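Skivora Grip Rules – the pack we sell for simulated pick-and-place work

I'm Nisha Dhillon, and I look after this one at Rastogi. It's a licence, a printed rule book and a set of scene files, and I've been fiddling with all of it since February. If you write the handling rules for a robot cell (or you got stuck with the job while everyone else was at lunch), have a read and see if it suits you.

## What's in the pack

- The rule book, 31 pages, spiral bound so it lies flat beside a keyboard
- Scene files for the desk and shelf tasks
- A sign-off sheet you can edit, in colour or plain
- 30 days of email help from me or Deepak Nautiyal, whoever gets to it first

You'll need your own simulator and your own arm model. We test with the Alenis loader, and other loaders are fine if they read the same scene format. Write to us before you buy if you're not sure!

## How the rules work

Every rule has a number, a plain sentence and a space for your own limit. We don't fill in force or speed limits for you. Those come out of your risk assessment and the manual for your arm, and a simulated run doesn't replace either one. I say that on the phone a lot.

The rules people ask about most are these:

1. **Approach.** Write down the direction of approach for each object before anyone hits run. "From above" will do for a stapler. A tall bottle needs more thought, so give it its own line.
2. **First contact.** Slow down before you touch. Pick the contact area ahead of time and keep fingers off buttons, wheels, hinges and caps unless working them is the task. With a mouse, I like the finger along the side of the shell, well clear of the scroll wheel.
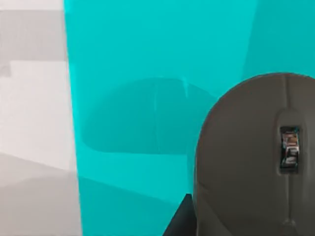
3. **Clearance.** Set a gap for everything the arm has to pass, including things it'll never pick up. Leaves count. So does the underside of a shelf, and I've lost more runs to shelf edges than I'd like to put in writing.
4. **Stop and hold.** Decide what the gripper does on a stop. Opening up is a bad default when there's something in it, and Rekha Bansal rewrote this rule 7 times before we all agreed on the wording.
5. **Records.** Save the failed runs with the good ones, under the same naming, and note the rule number that was broken.

## Cluttered scenes

The first edition only had tidy benches in it, one object and loads of space. Didier Hervieu tried it out at Grastura and told us (nicely) that it was no help once you had a real household's worth of stuff in the way. Fair enough. So now the shelf tasks put a bottle and leafy plants down in front, with a Rubik's cube, a stapler and a tissue box up on the wood behind them.

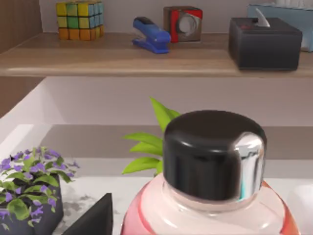
I'd start with the clearance rule on these and leave grasping till later. Run the arm through the space with the gripper empty, check each gap against your sheet, and only then give it a target. It feels slow the first time – stick with it. Shakuntala Malhotra does her empty runs in the morning and the grasping after lunch, and her sheets are the neatest I get back.

See-through plastic deserves its own test too. If your setup finds objects by camera, try the bottle under more than one lighting setting and write down which ones you used.

## Licence and updates

One licence covers three seats at one site. Seats can move between people, just tell us the new name. Rule book updates are free for as long as you hold the licence, and we mark every changed rule in the margin so you don't have to re-read the lot.

The pack isn't a certificate and doesn't stand in for the safety standards that apply where you work. Keep those on the desk next to it.

Orders and questions go through the Rastogi contact form. Put "Skivora" in the subject line and it'll land with me.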